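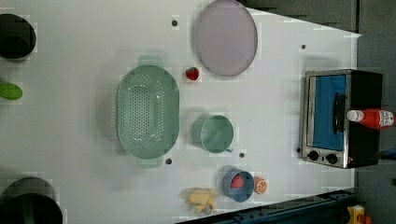 # Chapter 4: Surface Wear and Food Contact Materials

Most of the objects in a kitchen are selected for what they do on the first day of use. A colander drains, a plate holds food, a toaster oven heats it. The properties that decide how long each one stays fit for use receive less attention, and they are the subject of this chapter. We will look at how surfaces that touch food change with washing, heating, scraping and storage, and at how those changes are measured.

Chapter 3 treated bulk properties: strength, stiffness, and the way a material carries load. Surface properties are a separate matter. A cutting board may lose almost none of its strength over years of service while its top layer becomes rough enough to hold soil after every wash. A glazed bowl may pass any load test and still fail an inspection on account of fine cracks in the glaze.

## 4.1 What Counts as a Food Contact Surface

A food contact surface is any surface that touches food in normal use, or from which liquid may drip or drain onto food. The second half of the definition is often overlooked. The inside wall of an oven is not touched by the food, but condensed steam may run down it and fall on the rack. For this reason the wall is treated as a contact surface in some inspection plans and as a splash surface in others. The reader should check which rule applies before starting any test in this chapter.

Three classes are used in the tables that follow.

- **Direct surfaces** touch food for as long as it is held, cut, drained or served.
- **Transfer surfaces** touch the hand or cloth that then touches food. Handles, knobs and table edges belong to this class.
- **Splash surfaces** receive drops or vapor but do not normally touch food.

One object may carry more than one class. The bowl of a colander is a direct surface and its handles are transfer surfaces, even where both are formed from one piece. Wear should be recorded separately for each, as the two are cleaned with different force and fail at different times.

## 4.2 Roughness

Roughness is the small-scale height variation left on a surface after its overall shape has been removed from the measurement. The most common figure is the average roughness, written *Ra*. It is found by drawing a probe across the surface in a straight line, fitting a mean line to the trace, and taking the average distance of the trace from that line, without regard to sign.

Ra has one serious weakness. Two surfaces with the same Ra may clean very differently. A surface with many shallow waves will rinse well, while a smooth surface with a few deep, narrow scratches will hold soil in the scratches. Both can produce the same average. A second figure, the maximum height of the profile (*Rz* in its usual form), should be reported with Ra wherever cleaning is the concern.

Samples for roughness work may be ground with abrasive paper to give a known starting finish. Papers marked 600 and 800 are used in this chapter. The higher number is the finer paper. Grinding should proceed from the coarser paper to the finer, with the sample turned a quarter turn between them so that the remaining scratches of the first paper can be seen and removed.

## 4.3 Sources of Wear

Wear on kitchen surfaces comes from four main sources, and they seldom act alone.

**Scraping** is caused by a harder edge moving over a softer face. Forks on glaze and scouring pads on soft plastic are the usual cases. The scratches tend to follow the direction of use, and roughness should be measured across them.

**Chemical attack** comes mostly from detergent. Strong alkaline detergents slowly dissolve the outer layer of many glasses and glazes. The first sign is a loss of gloss, often with a faint rainbow tint at low angles of light.

**Heat cycling** acts on objects made of layers. The layers expand by different amounts, and the stress at the join rises with each change in temperature. Coatings on baking trays fail in this way, most often at corners and at punched holes.

**Staining** is not wear in the strict sense, as no material is lost. It is included here because a stained surface is usually replaced as if it had worn. Red and orange foods rich in oil-soluble color are the worst offenders on plastic. Fruits whose color is mainly water-soluble, such as strawberries, mark plastic less and are easier to rinse off.

## 4.4 The Stetska Wash Series

Several worked problems in this chapter draw on the Stetska wash series, a set of repeated-wash trials carried out on household ware. Each sample was taken through 2,072 wash cycles in total. Roughness and gloss were read at fixed stops during the run, and the samples were dried at room temperature before every reading.

The series used 2 detergents, coded Vorow and Cordero in the data tables. Vorow is the more alkaline. Readings from the two should not be pooled — the loss of gloss follows a different curve in each case, and an average of the two describes neither. A third code, Grarnano, marks control samples that were rinsed in plain water on the same schedule.

Plot the control readings first. Any change in the control is due to water, handling and drying, and must be subtracted before the effect of a detergent can be stated. The method for doing so, with an estimate of its error, is given in Section 4.5.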